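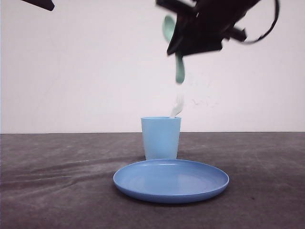

Radiator in back room stone cold, rest of house fine

Asked by Laine Šimkus
2 September 2026

Hi all, hoping someone can help before I ring a plumber. Hydronic system, gas boiler, 7 panel rads. Six get hot no worries. The one in the back room does nothing, and it's the furthest from the boiler. Pipe going in is warm for the first bit then cold at the valve.

Already bled it, no air, just blackish water. Turned the thermostatic valve up to 5, nothing. Boiler pressure looks normal. It worked last winter, then we had the system off over summer and I only noticed in July when we put the spare bed in there. The valve head says Stendetti on it if that matters.

Is it the valve or is it sludge? Don't want to pay for a flush if it's a ten minute job.

2 answers

Puspita Khoo
Stuck pin, almost certainly. Very common after a summer off, if the valve was left turned down. Unscrew the plastic head by hand (collar underneath, might need grips with a rag round it so you don't chew it up). You'll see a little metal pin. Should push in a few mm and spring back by itself. If its stuck down, tap the side of the valve body gently with a spanner handle, then work the pin up and down with something flat. Drop of silicone spray. DON'T pull it with pliers, you can yank it out and then you've got black water all over the carpet. Ask me how I know.

If the pin moves freely, look at the lockshield, the valve at the other end with the blank cap. Count the turns to closed and write it down, then open it back up a bit more than it was. Could be someone shut it down when balancing.

Black water means some sludge but one rad dead and six good, I'd do the pin first.

Emiliano Ojeda
Had same thing, was the pump. Ended up with a Rurna one, no problems since. Might be worth checking yours.

Comment from Puspita Khoo: pump wouldn't usually leave the other six hot though?

Comment from Laine Šimkus: Pin was stuck! Two taps and up it came. Rad was hot top to bottom in roughly 90 minutes. Bottom corner is a bit cooler then the rest so maybe sludge there, will get it looked at with the next service. Thanks heaps Puspita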